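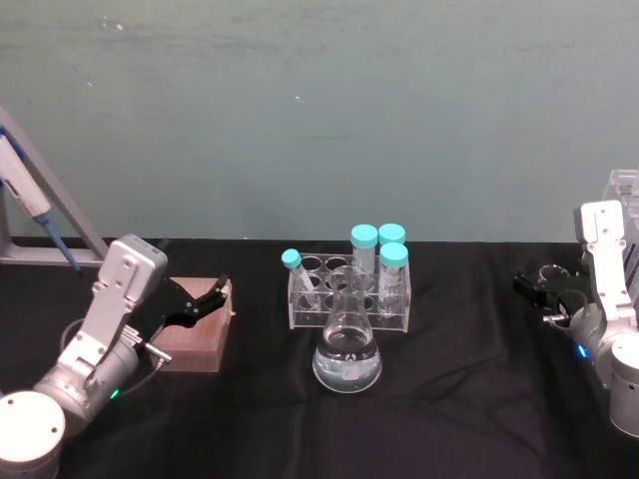 May 21, 2022

The two-arm policy finally handles clear stuff! Nurhan and I trained it on 200 demos, then added 20 more where we only nudged the glassware between takes, and those few did more for us than the whole first batch (I did not see that coming). Glass bends whatever sits behind it, so the old policy kept reaching for a rack that looked fatter through the flask. Now it goes for the teal caps first and works down from there. Six good runs in a row last night. Next up is pipetting, and I can't wait.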